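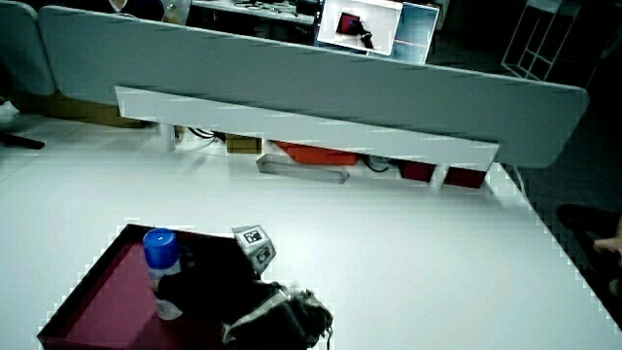
# The Red Tray

Wilfredo Sison had been at the Wivorgate depot for six years when they told him the Musgate office was closing and its lost property would be coming to him. It arrived on 4 September 2019 in the back of the mail van. The driver wanted a signature and a drink of water.

The rule for lost property was simple. Each item went in the tray on the white table. You looked at it, wrote it up, gave it a number and put it on a shelf. After June it went to charity or into the skip.

He got through the umbrellas before lunch. He did the phone chargers as one entry, which wasn't allowed, and then went back and did them separately. Number 326 was a bottle with a blue cap.

He stood it in the tray and looked in the Musgate book. Whoever kept the book had small handwriting and pressed hard. The entry said: *Bottle. Left on the Vunddale bus, back seat. Woman rang, will collect.* There was a phone number with one digit missing.

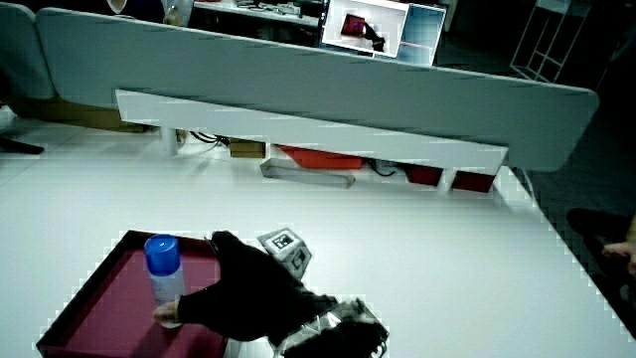 *Number 326, in the tray.*

He rang Musgate to ask. The phone there had already been disconnected. He rang head office, and a man told him that anything worth less than $50 could be thrown out.

"Someone rang about it," Wilfredo said.

"When?"

"It doesn't say."

"Then I'd throw it out," the man said.

Wilfredo wrote down the time of the call. He had his sandwich at the other end of the room and read the rest of the book. There were more than 2,000 entries in it, going back to when the fare was paid in coins. A set of teeth. A trumpet mouthpiece. One boot, then a fortnight later one boot, with a line joining the two.

The woman was in there again, eleven pages on. *Bottle lady rang. Told her still here. Mrs. Radonjić.* So now he had a name.
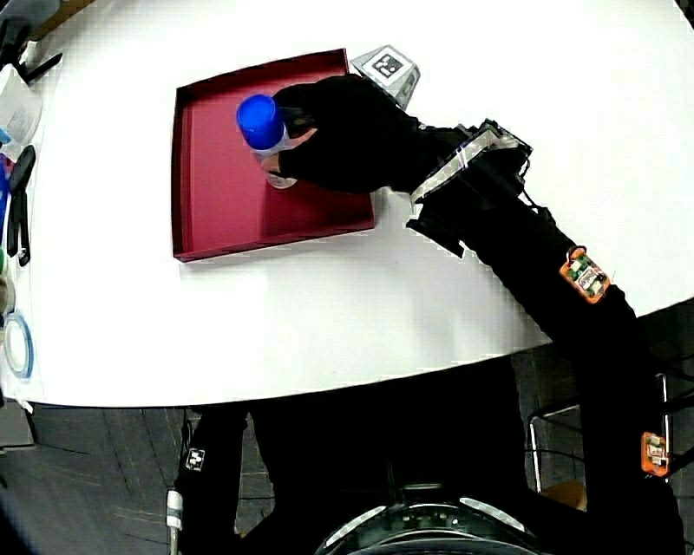

*The bottle over the tray.*

There were two listings under Radonjić in the phone book. The first was a panel beater. The second rang for a long time, and then a woman answered and said she was in the garden, as if he could have known that.

He said who he was and where he was calling from. He said he had a bottle with a blue cap.

"Oh, that," she said. "I only rang because the fellow at Musgate was nice to talk to. Is he still there?"

"It's closed."

"What happened to him?"

Wilfredo said he didn't know. He turned to the front of the book, but there was only the name of the office and a coffee ring.

"Well, I'll come and get it," she said. "Which bus is it?"

He told her the number 6, and to get off after the bridge. She asked him to say it again so she could find a pencil.
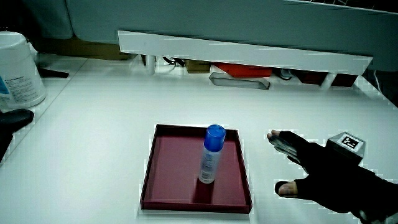
There were still two boxes to go after that. He did a spray can and a scarf and a library book, and wrote to the library. At five he put on his jacket and took number 326 down from the shelf. He found a paper bag for it, wrote her name on the front, checked the spelling against the book, and left it by the door where the morning person would see it.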